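Arm arriving in our plate lab, how did it change the job for your techs?

Asked in: Lab Work and Automation
Tags: plate handling, small labs, staffing, training

We're a small contract testing lab (seven of us, two shifts) and the owners have signed off on a robot arm for plate handling. It goes in after the summer break. I run the day shift, so I'm the one who has to make it work with the people I have, and I'm kind of thrilled and kind of lying awake.

Right now two techs spend most of the morning moving plates between the washer, the reader and the stacks, up to 900 on a bad week. Wrists hurt. Attention wanders after lunch. I'd love to get them off it. But one of them has built her whole routine around that work and is very good at it, and she has already asked me whether she should be looking elsewhere. I said no and I meant it, but I couldn't tell her what her Tuesday would look like.

So for people who have been through it: what did your techs end up doing all day? Did you pick one person to own the arm? And is there anything you'd set up before it arrives? The simulation package is called Otia and we have logins already, if that matters.

3 answers

Answer 1 (accepted)
Enda Cullinane
Posted Sat 26 September

Oh, I'm excited for you! We did this at Edlow, same kind of lab, a bit bigger, and I would never go back.

Your tech who is worried is your best asset. Ours was too. She knew which plates stick, which lids pop when you lift from the short side, which client sends stuff with labels on the wrong edge. None of that was written down anywhere. We sat her next to the integrator for two weeks and half of what ended up in the method came out of her head. Now she builds the runs. She got a new title and, after some pushing from me, a raise to go with it. Push early on that one. If you wait until she's already doing the new job for the old money it gets awkward.

What the day looks like now: first hour is loading the deck and checking the run list, then the arm goes and people do the work that used to get squeezed into the last hour. Prep, data review, calling clients back. We cleared a backlog of 303 method write-ups that had been sitting there forever. There's still babysitting, more in the first month than you'd like, and you should schedule a person for it and write it on the board as real work.

We did not pick one owner. We tried, and then he went on vacation. Train everybody to load, stop and restart, including the evening crew, and have two people who can edit a method.

Things to do before it shows up:

Settle the position names and never change them. Ours didn't match the sample sheets at first and we mixed up two holders in the very first week.

Decide who is allowed to press what. Write it down and tape it up. People are shy around a new machine and will stand there watching it do something dumb.

Walk the floor with tape. The table is one thing, but you also need room for the person loading it, and for a cart.

And yes, use the Otia logins! Put it on the big monitor in the break room and let everyone drive. Our evening crew were the biggest skeptics and they were the ones who stayed late moving holders around to shorten the reach. By the time the crate came they had opinions, good ones, and it felt like their machine. I still open our layout when somebody has an idea about the deck.

Answer 2
Posted by sturkis_nights

Agree with most of that, but the night shift side gets skipped. At Sturkis they trained days properly and gave us a one page sheet. First stop at 2 a.m. we did everything by hand until morning, all 348 plates, because no one felt allowed to touch it. Get your evening people in the same training session, paid, even if it means closing early one day. Since June we've had our own trained person and it's been great. I like my job better now, my shoulder likes it a lot better.

Also keep doing a manual run now and then so people don't forget how.

Answer 3
Posted by guest

we have a Keane washer and the arm didn't like the height of it, had to put it on a riser. check that

Comments on answer 1

Original poster: This is so helpful, thank you. I'm showing it to her on Monday. How did you handle the position names, did you go with the integrator's or your own?

Enda Cullinane: Our own on the sample sheets, then we made the integrator's side match. Short ones, a couple of letters and a number. Kind of thing you can say out loud across the room without anyone asking twice. And label the deck right at the edge where the loader stands, then use the same names in the sim so the practice carries over.

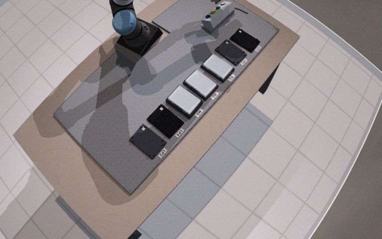 Last bit on the naming, have the person who loads most often choose them. She'll be reading them every morning, and if she picked them she'll correct the rest of you. Let me know how Monday goes, I'd love to hear what she says!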